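Chapter 6

Grippers You Hold: Building a Matched Pair

What you need before starting: the linkage kit from Chapter 5, a printer or access to one, small screwdriver, a tube of threadlocker, patience. Two evenings if the parts are ready. Longer if you're sharing a printer.

Chapter 5 left you with one set of jaws on the bench, opening and closing, not attached to anything. Good. Now we make two and put handles on them.

Why hand-held? Cheap, mostly. A pair of arms costs more than most home shops will spend in a year. A pair of grippers you carry yourself costs plastic, screws and a weekend. You get the same fingers, the same pads, the same view from the camera, and your own shoulders and elbows do the rest. Later, if an arm turns up, the gripper end is already sorted and you know what it can and can't pick up.

The version in this book started as the Wilgate pattern, a plain parallel jaw drawn up for a shared workshop. Our changes are small. Longer fingers, cutouts in the linkages to save weight, softer pads. People who built the first edition will notice the handle has moved back a bit. Sore wrists, lots of letters.

6.1 What a linkage does

Squeeze the trigger and the bars swing on their pivots. Get the lengths right and the fingers stay at the same angle to each other the whole way in. Get one bar a hair too long and they toe in at the tips, or splay. A little toe-in is fine, and for cloth we prefer it. Splay is no good for anything.

Pivots are machine screws through a bushing. Tighten until the joint stops rattling, then back off a touch. Threadlocker on every one. Wait overnight. A screw that walks out half way through a job will land somewhere you can't see it, ask anyone with carpet.

Cutouts: leave the corners rounded. Sharp inside corners crack. We tested a batch of bars to 2000 squeezes on a bench jig and the only ones that let go had square corners.

6.2 Pads

Ribbed, soft, glued to the inside face of the finger. Ribs run across the finger so that cloth pulled away from you has something to catch on. Smooth pads slide off anything thin. Very soft pads grip nicely and then tear, so pick a middle grade and keep spares.

Glue notes:
Scuff both faces first.
Thin coat, wait till tacky, press.
Clamp with the jaws themselves, with a scrap of baking paper between the pads.
Do not skip the paper. Speaking from experiance.

Colour makes no difference to grip but do pick something that stands out from your usual work surface. Black pads on black fingers are a pain to see in the video afterwards.

6.3 The camera mount

Rigid block, bolted behind the linkages, looking forward over the fingers. Both fingertips should be in view when the jaws are fully open. Check this before you drill. If you're using the Madance mount file, print it standing up, the layers hold better that way. It takes ages. Start it before supper.

Mind the cable. Loop it back along the handle and tie it down, or it'll snag on the first chair you walk past.

6.4 Left and right

The pair should match. Same springs, same pads, same trigger travel. If one hand squeezes harder than the other you'll favour it without noticing, and half your practise is wasted. We weigh ours on a kitchen scale. The last pair came out at 100 and 102 grams for the bare jaws, close enough to leave alone.

Label them. L and R in paint marker, on the handle. They look the same on the bench at night.

6.5 First job: cloth

Most books start with a block. Blocks are too kind. They hold still, they have edges, they don't care which way you come at them. Start with bedding instead, because it shows up every fault in the build inside ten minutes. Weak spring, slippery pad, camera pointing too high, all of it.

Pick a sheet or duvet cover with a print on it. A plain white one gives you nothing to judge distance by on the screen. Big shapes and small shapes mixed is best.

Bring both grippers in open. Find a fold or a corner that stands up from the rest. One gripper takes it, the other waits close by to take the next bit along. Don't chase flat cloth, the fingers just skate over it. If there's no fold, nudge one up with the side of a finger and then go in.

Go slow on the close. Feel for the pads meeting through the fabric. If you can pull and the cloth creeps, go back to 6.2.

Try it from a few sides, in the room you really live in, furniture and all. A cleared bench teaches you a cleared bench. The Kadlec trigger spring in the parts list is on the stiff side for small hands; swap it for the lighter one if your fingers ache by the end of this section.

Keep notes as you go. Which corner, which hand first, did it slip. Three words a try is plenty. You'll want them in Chapter 7 when we start tuning.
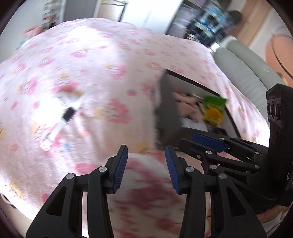

Wisow wrote in after trying the first edition's build to say the stiff spring was the wrong thing to change first: fresh pads fixed the slipping on cotton, and the light spring only started to matter once both hands were working the same sheet.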